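Dusteck to Open Second Parts Counter in Berura

Berura, August 25, 2021. Dusteck, the family-run supplier of replacement parts for household appliances, will open a second walk-in counter on Wundura Road in Berura next month. The shop takes over the former Ajayi print works, which has stood vacant since March.

The new counter gives the company 2144 square feet of floor space, with stock held at the back and a service desk at the front. Customers can bring in a worn part, have it matched by staff and take the replacement home the same day if it is on the shelf.

"People kept driving across town for a door seal or a belt," said Folasade Ogundipe, managing director of Dusteck. "We looked at where the orders were coming from and a large share had a Berura address. It made sense to be here."

The counter will open with 2000 part lines covering washers, dryers, dishwashers and vacuum cleaners. Parts that are not in stock can be ordered at the desk and picked up later without a delivery charge. 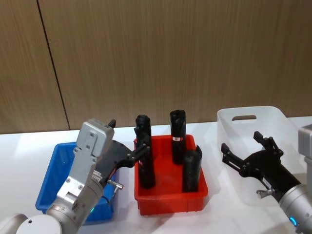
Staff and Hours

Chibuzor Wike, who joined Dusteck as a stock clerk, will manage the Berura counter. He will be joined by Vy Phí on the service desk. The company is also hiring for 3 part-time positions, and applications are open now at the existing store.

The Berura counter will be open from 8 a.m. to 5 p.m. on weekdays. Trade customers with an account may collect from 7 a.m. by the side entrance.

Old Parts Accepted

Both stores will take back used motors, pumps and cords for recycling. There is no fee and no purchase is required. Items should be drained and unplugged from the appliance before they are brought in. Batteries cannot be accepted.

Media Contact

Bukola Shehu, Communications, Dusteck
Interview requests and store visits can be arranged through the Dusteck main office.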